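Étagère fil blanc à deux niveaux : stabilité des contenants hauts
Forum Rangement et petit équipement > Cuisine

ottoracz
Messages : 509
Bonjour. J'ai posé sur la table une petite étagère en fil métallique blanc, deux tablettes blanches, garde-corps sur le pourtour du niveau supérieur. Usage prévu : bouteilles et gobelets inox en haut, tasses en bas. Question : charge haute sur le niveau supérieur, acceptable ou non ? Pleine, ma bouteille d'un litre dépasse 1 000 g.

Cylindre en inox brossé sur la tablette du haut, garde-corps derrière : 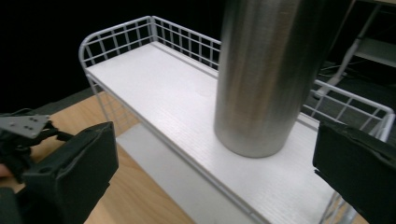

Réponse n° 1
gorecka_e
Le poids n'est pas le critère. Il faut regarder la hauteur du centre de gravité par rapport à la lisse supérieure. Un cylindre à fond arrondi a une surface d'appui inférieure à son diamètre. Il bascule donc plus tôt qu'un bocal à fond plat de même hauteur.
Je mettrais l'inox en bas si l'entraxe le permet.

Réponse n° 2
kerslake
Pas d'accord. En bas, il faut incliner la bouteille pour la sortir, et on accroche la tablette du dessus à chaque fois. J'ai le même genre de rack (Tristetti, ancien modèle) depuis trois ans avec deux gourdes pleines en haut. Aucun basculement. Le fil intermédiaire retient la base, la lisse retient le corps.

Réponse n° 3
gorecka_e
Trois ans sans incident sur un plan de travail fixe. Une table, ça se pousse. Mesure à faire : hauteur libre entre les tablettes. En dessous de 200 mm, la question est réglée, la bouteille n'entre pas.

Réponse n° 4
ottoracz
Mesuré : 170 mm. Elle reste donc en haut.
Autre point : la tablette blanche a un léger relief veiné. Est-ce que ça marque avec l'inox brossé ?

Réponse n° 5
shona.p
Sur la mienne, oui, des traits gris au bout de quelques mois. Ils partent avec une éponge humide et du bicarbonate. Pas d'abrasif, le revêtement se ternit. Kirsty Hapeta avait posté en octobre un essai avec un tapis silicone découpé : plus de traces, mais l'eau stagne dessous.

Réponse n° 6
kerslake
Le tapis augmente aussi l'adhérence, ce qui répond à l'objection d'Elżbieta. Épaisseur 1 mm, pas plus, sinon on perd en hauteur de garde-corps.

Réponse n° 7
gorecka_e
En partie seulement. L'adhérence empêche le glissement, elle n'empêche pas le basculement. Placer la bouteille contre les barreaux, côté mur, et garder les pièces basses devant.

Réponse n° 8
ottoracz
Noté. Tapis de 1 mm, bouteille au fond, tasses en bas. Je reposterai pour les traces.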